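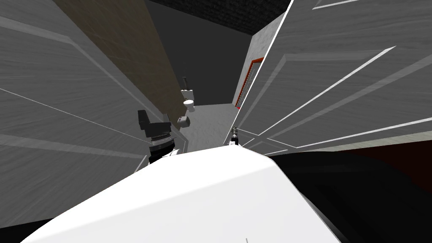 Entre les deux portes, vue du simulateur. Les toilettes sont tout au fond.

Bon, je vous avais promis des nouvelles du projet Drivusard, alors les voilà ! Depuis le mois d'avril je passe mes soirées à piloter un robot à deux bras dans un appartement qui n'existe pas, pour lui apprendre à passer les portes. Une poignée dans chaque main, un casque sur la tête, et je fais les gestes à sa place pendant que le logiciel enregistre tout.

Sur le papier, c'est facile. On avance, on écarte les battants, on entre. Sauf que dans la simulation je ne sens rien du tout (pas de poids, pas de résistance), et que je pousse toujours trop fort. Avec ces grands panneaux gris clair qui prennent presque toute la vue, je vois à peine où je vais – un bout de couloir, le mur brun, l'encadrement rouge orangé à droite, et débrouille-toi.

J'ai enregistré 37 démonstrations pour l'instant. Merja Pelkonen, qui les relit chez Utidari, m'en a refusé quatre d'un coup : j'hésitais trop, et le robot apprend aussi mes hésitations, figurez-vous. Elle me conseille de garder les pinces bien en avant et de décider avant de bouger. Elle a raison, c'est agaçant.

Ce qui m'a le plus aidée, c'est de ralentir. Je compte deux secondes, je regarde mes deux pinces, et seulement là je repars. Mes trajectoires sont moins jolies mais beaucoup plus régulières, et je finis la soirée avec moins mal aux épaules.

La prochaine série se fera dans l'appartement Clarnley, avec des portes coulissantes. J'ai déjà peur pour mes poignets !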